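Chapter 4
What a Success Rate Leaves Out

Before you read this chapter you should have worked through the section on grasp planning in Chapter 2 and have the Drosbridge task runner installed. The exercises assume you can start a run, stop it, and find the log afterwards.

Most reports on a manipulation policy lead with one number. The policy was tried so many times, it finished the job so many times, and the first figure is divided into the second. Readers like this number and so do the people who pay for the work. It is the number we trust least, and most of this chapter is spent pulling it apart.

Take a claim of the usual sort. A planner called Idetti is run on a kitchen task for 400 trials in simulation and the report says it "solves" the task. Solves it according to whom? Somewhere in the code there is a function that looks at the state of the world and returns true or false. Somebody wrote that function, probably late in the project, and probably with the planner's better runs playing on the screen beside them. If it asks only whether an object ended up inside a region, a run that knocked the object there by accident counts as a success. So does a run that put the object down neatly and then drove the elbow through a cupboard door, provided contact with the cupboard was never checked.

We have read a good many of these functions. Few of them run to more than a dozen lines, and hardly any are printed in the report that depends on them. When you come across a success rate without its checker, treat it as you would a price without a currency.

4.1 Where the trials come from

The second thing to ask is how the starting states were chosen. A simulator will give you as many kitchens as you like, but it gives them to you from a generator, and the generator has habits. The Mitov scene builder, which we use in the exercises, places objects by picking a surface and then a point on it. Objects therefore start upright and well clear of one another. Real worktops are seldom so obliging. A policy trained and tested on Mitov scenes has been asked a narrow question many times over, and running it again with fresh seeds will not widen the question.

Seeds cause trouble of their own. Changing the seed may move an object by the width of a finger, and if the policy copes with one position it will very likely cope with the next. Treating such trials as independent makes the error bars look far better than they are. The Tseng sampler, introduced in section 4.3, was written to deal with this. It helps, though less than its documentation suggests.

4.2 State the planner should not have 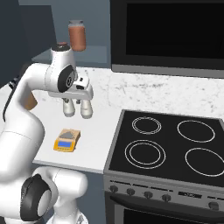
Privileged state is the commonest leak in simulated evaluation, and the hardest to spot from a video. The simulator knows the exact pose of every body in the world, and it takes one careless call for the planner to know it too. Consider what a perception module would have to work out before the arm could be trusted to close its fingers on the little yellow-orange scale under the gripper. It must find the scale on a white worktop, judge which way it is turned, since it does not sit square, and avoid being misled by the grey shadow lying across the platform. It must do all this with a large white arm blocking part of the counter from some points of view. A planner reading the pose straight from the simulator does none of it. In a replay the two programs may be impossible to tell apart, right up to the day one of them is moved to hardware.

The test is simple enough. Go through the planner's inputs one by one and write down which sensor would supply each of them on a real machine. Any input with no sensor beside it is a leak. Do this with the code open. The diagram in the paper was drawn by someone who believed there was no leak.

Some authors defend privileged state on the grounds that perception is a separate problem and will be solved separately. There is something in this when the subject is the planner alone, and when the report says so on its first page. We object when the limitation appears in an appendix and the success rate appears in the title.

Exercise 4.1 asks you to carry out this audit on the version of Idetti supplied with the book. Allow yourself an afternoon, and keep your list of inputs, as you will need it again in section 4.4.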